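Section 4: Washing and drying your brushes

You have bought the Griren set, so you may as well keep it in decent shape. Plenty is claimed for brush cleaning, most of it by people selling brush cleaner. The steps below are the ones we still use after trying the rest. They cover the face and eye brushes. The lash comb only wants a wipe.

How often?

The card in the box says every day. We don't, and we doubt you will. Once a week is fine for anything that goes into foundation or cream blush. Powder brushes can go a fortnight. Wash straight away if you have had an eye infection or a cold sore, or if you have lent the brush to somebody.

What you need

A mild soap or plain baby shampoo
A mug or small bowl
Lukewarm water, 400 ml for a full wash
A clean towel, not a fluffy one

You do not need the Ornura cleansing mat. Dexter Tiongson, who wrote the first version of this guide, used one for a year and could see no difference between those brushes and the ones he had rubbed on his palm. If you already own a mat, use it. The ridges do no harm.

Full wash

1. Wipe off loose powder on a dry tissue. Skip this and you will be rinsing for a good deal longer.

2. Hold the brush with the hairs pointing down and wet the tips only. Stop short of the metal collar.

CAUTION: Water inside the collar softens the glue. A brush left standing in a mug overnight will probably start to shed, and this is not covered by the guarantee.

3. Put a drop of soap the size of a pea in your palm. Swirl the brush in it with light pressure. Do not scrub or splay the hairs.

4. Rinse, still pointing down, and press the hairs between two fingers. If the water runs coloured, go back to step 3. Long-wear foundation may need three goes. Any product that promises to shift it in one should be treated with some doubt.

5. Squeeze in the towel. Do not twist.

6. Reshape the head with your fingers while it is damp. The blending brush should come to a soft dome, and the flat shader to a straight edge.

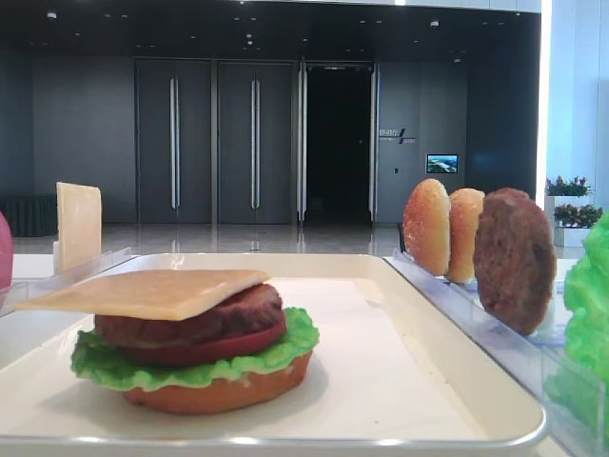
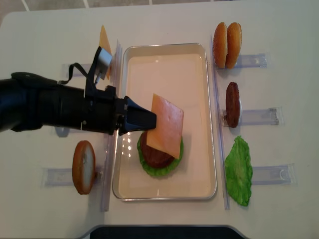
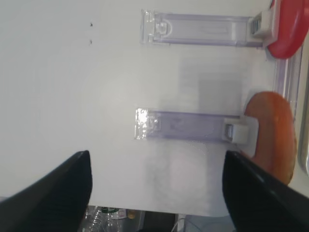

Lettuce and a patty on trays in the first two pictures; clear plastic clips on a white surface in the third.

Drying

7. Lay the brushes flat with the heads hanging over the side of a shelf, so that air can get underneath. Small eye brushes are usually dry by morning. The large powder brush, number 19 in the set, can take a full day and sometimes longer in a cold bathroom.

8. Do not stand them upright in a jar until they are dry right through. Press the middle of the head to check. The outside dries first and is easily mistaken for the whole thing.

CAUTION: No hairdryers, radiators or airing cupboards. Goat hair goes brittle and the synthetic kind frizzes, and neither will come back with conditioner, whatever the bottle says.

Note on drying racks. Zamudio sells a hanging rack with rubber grips. It works, but thick handles slip out of it and thin ones are pinched hard enough to mark the varnish. A towel on a shelf costs nothing.

Quick clean between washes

9. Spray a tissue, not the brush, with a little brush spray. Wipe the hairs back and forth until no more colour comes off.

10. Wait until the brush is dry before using it again. "Instant dry" on the label has meant five minutes in our hands.

Note: Setareh Daneshvar has asked us to say that a quick clean does not disinfect anything. Some sprays hint that it does. If you work on other people's faces, do a full wash between clients or carry a second set.

If something goes wrong

Hairs coming out: a few in the first two washes is normal. If it carries on past the third, write to the Gritesberg address on the back page and quote batch 946 or 700, printed on the sleeve. Other batches have their own form.

Head feels waxy: soap has been left in. Repeat step 4 with no soap.

Musty smell: the brush was put away damp. Wash it once more and dry it for two days. If the smell is still there, throw the brush out. Vinegar rinses are often suggested, and all we got was a brush that smelt of vinegar as well.

Loose collar: stop using the brush. Household glue can work its way into the hairs and we can't recommend any kind.

Section last checked 9 Nov 2023. Storage and travel cases are in Section 5.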